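Ticket 787: Bedroom tidy, soft items, hold fails on frayed fabric
Queue: Fiadzo home chores / Status: open

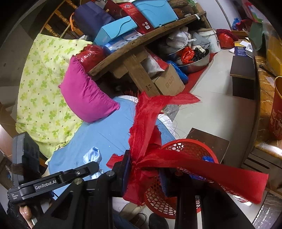

Kojo Asante replied at 6:40 that a machine which folds towels on a bare table is still a long way from clearing a bedroom, and asked that the ticket stay open until the policy has been run in a furnished one.

Agreed. Log so far:

Run set A, 20 attempts, flat cloth with hemmed edges. Pick and place into basket completed on all 20.

Run set B, 20 attempts, frayed strip. 6 completed. In the rest, the fingers closed on loose threads and the planner reported a good grasp. Grip force was normal in every case.

Changed: grasp point moved to the cut end of the strip. Repeated set B, 40 attempts. Better, but the planner still picks the threads when the cut end is folded under.

Not changed: finger pads, closing speed.

Separate fault, same runs: crumpled sheet on a comforter is read as one object. Moved to the Casunura ticket.

Next: retrain on Kuleck fabric set, rerun B on Monday. Do not mark "tidy bedroom" as supported in the Skurthorpe release notes.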